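Fokham Site Extends Gripper Trial to Fabric Sorting
Last updated: 06/06/2018
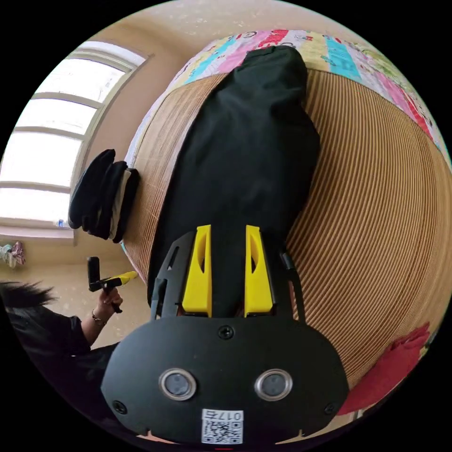 Plisto has extended its gripper program at Fokham to the sorting of bags and folded clothing. Staff now spend two hours of each shift guiding the tools by hand, and the sorting quota has been cut to 540 items to allow for this. The company said no positions would be lost – all 68 employees keep their current grade and pay. Training is provided by Cudance. A review of workload and wrist strain is due in January.

Contact | © Plisto | Back to top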